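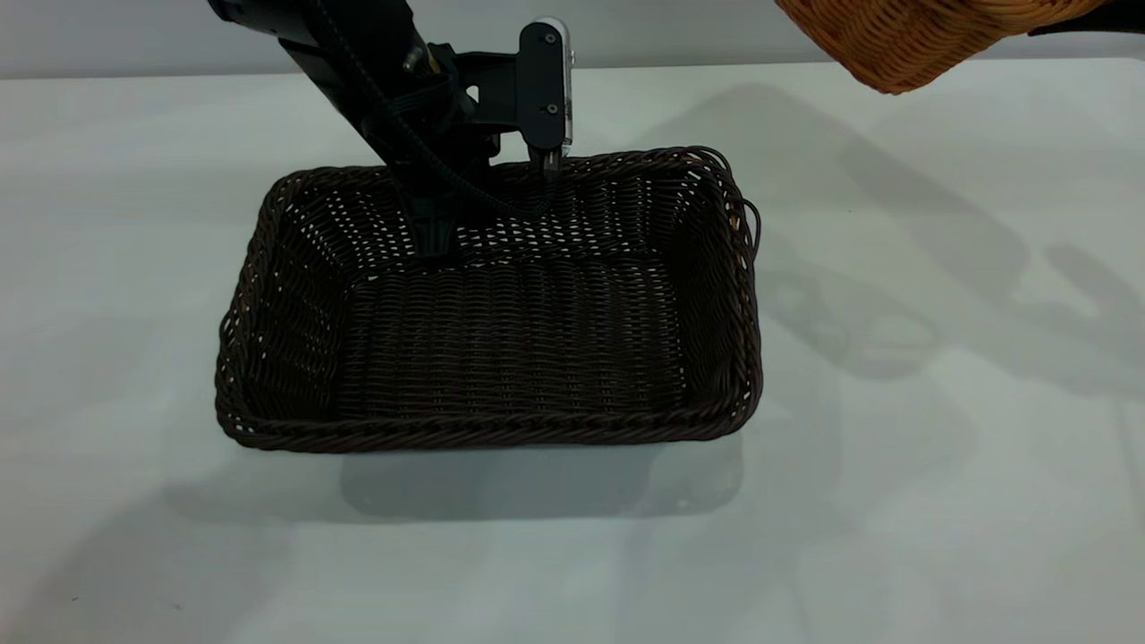 I'm looking for people to come and spend an afternoon with us at the Plarbridge robot open day in April, and no, you don't need to know the first thing about robots! My name's Zinhle Mabuza and I look after visitors at the Unley workshop. We'd like people who'll watch the arms working, have a go at the controls themselves and then tell us what they made of it (bluntly, please, we can take it). The job on show is baskets. An arm reaching down into a dark woven basket doesn't sound like much of a day out, I know, but I've watched it for hours and I still stop with my tea halfway to my mouth. Wicker is fiddly stuff, all braid and little gaps and loose loops sticking out at one end, and people who've never steered a gripper near it always want another go.

We run two sittings, one at 10 in the morning and one at 2 in the afternoon. You'd start with a cup of tea and a short talk from Garnet Girard, who set up the tables and can talk about cable routing for far longer than the slot allows, so do interrupt. Then it's over to the demonstration, and after that you get your own turn, with one of us sitting next to you the whole time.

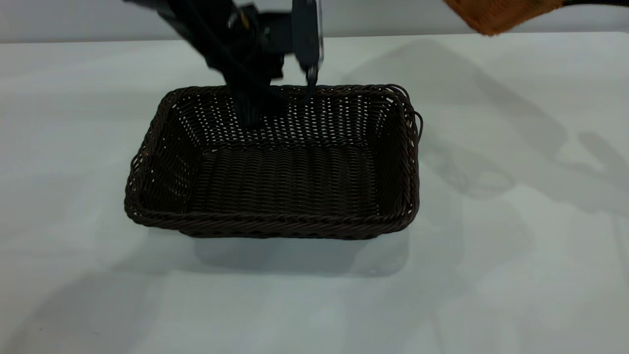
After your turn we'll ask you to fill in a questionnaire. It's 7 pages, sorry, but the print is big and most of it is ticking boxes. If you'd sooner talk it through out loud, tell me and I'll write it down for you.

You need to be 18 or over and happy to sit at a table for a while. Glasses are fine, left-handers very welcome (we had hardly any last year and Garnet was quite put out). There's step-free access from the Chan Street side and a quiet room if you want a breather. Lunch is on us for both sittings, and we'll pay your bus or train fare if you keep the ticket.

To put your name down, ring the Plusturholm desk and ask for Zinhle, or leave a note at the Unley front counter. Tell me which sitting you'd like and anything you can't eat. Friends can come too, but they'll each need to book their own place.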